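Drurkura > Desk and Table > How-Tos

How to Set Up a Perforated Metal Stand (So It Stays Useful Past the First Week)

Posted by Afolabi, Apr 13, 2025

A small metal stand is supposed to double your table. You put half your things on top, slide the other half underneath, and enjoy your new acreage. In my house it gave me a second floor to lose things on. I've reset mine often enough by now to have a method, and the method takes 60 minutes if you don't stop to wonder what every part belongs to.

What you'll need

A perforated metal stand
A microfiber cloth, plus one you don't mind ruining
A soft paintbrush
Dish soap and warm water
Felt pads, the stick-on kind
A shoebox

Step 1. Take everything off

Everything. Moving it all to the left while you wipe the right is how my family cleaned for generations, and you should see the shelves. Put the pieces on a towel. Anything you can't name goes in the shoebox, which gets a date on the lid and is opened again in June.

Step 2. Clean the holes

Cutouts are lovely for about a month. Then each one grows a little collar of dust, and a stand with clover-shaped holes has a lot more edge for dust to hold than one with plain round ones. Brush from the top with the dry paintbrush, flip the stand over, and brush again. Only then get out the soapy cloth. Starting wet makes paste. Dry it well, including the underside, and look for rust where the paint has chipped.

Step 3. Sort by shine

You can sort by size or by purpose, like a grown-up. I sort by how badly a thing shows fingerprints. Glossy molded plastic and anything with a dark glass-like face go in one group and get the microfiber cloth. Matte things get whatever cloth is left. 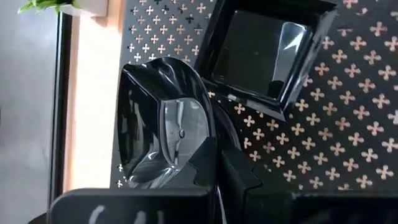 Glossy group: a curved black piece with a clear insert, and a square panel in a beveled frame.

Clear inserts want a light hand. Breathe on them, wipe once, turn the cloth, wipe again. If dust has settled around a small fitting, use a corner of the cloth or the brush and leave the paper towels in the kitchen. Creases in molded plastic hold lint forever. I give them two passes and then forgive them.

Step 4. Put less back

Here is where most people fail, me included. The top of the stand is a display of self-control. Leave some of the holes showing, enough that you could find a dropped screw. Tall or cup-shaped pieces go toward one edge, low ones in the middle, flat ones at the front where they can't hide behind anything.
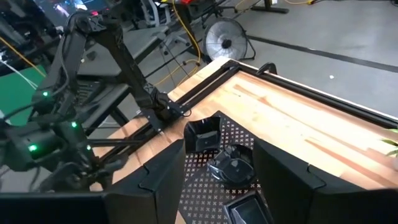

Black pieces on a black stand, with the honey-colored tabletop beyond.

If everything you own is black, as seems to be the fashion, leave a finger's width between pieces. My first stand was a white Nosora from the hardware store in Callimville, and a black pen cap on it could be seen from the hallway. On a black one, that pen cap is gone until you move house.

Step 5. Pad the feet

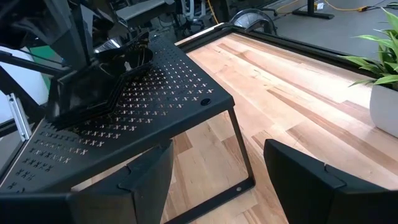
Felt pads are cheap and tables aren't. Press them on before the stand goes back, and trim them so they don't stick out like slippers. A leg that's a single thin metal loop, with a long bar lying on the tabletop, needs a strip of felt along the bar, because a dot at each end lets the middle touch the wood. With the lighter planks showing through the cutouts, you also get a free inspection window: crumbs underneath are visible from above, whether or not you wanted to know.

Step 6. Check the wobble

Press each corner of the top with one finger. If it rocks, try it on another part of the table before blaming the stand. If it rocks everywhere, look for a loose fastener and snug it up by hand.

Upkeep

Dry brush every 5 days or so, full reset twice a year. The shoebox is allowed one renewal. After that, whatever is in it belongs to the trash or to whoever claims it first.

Filed under: stands, dusting, small tables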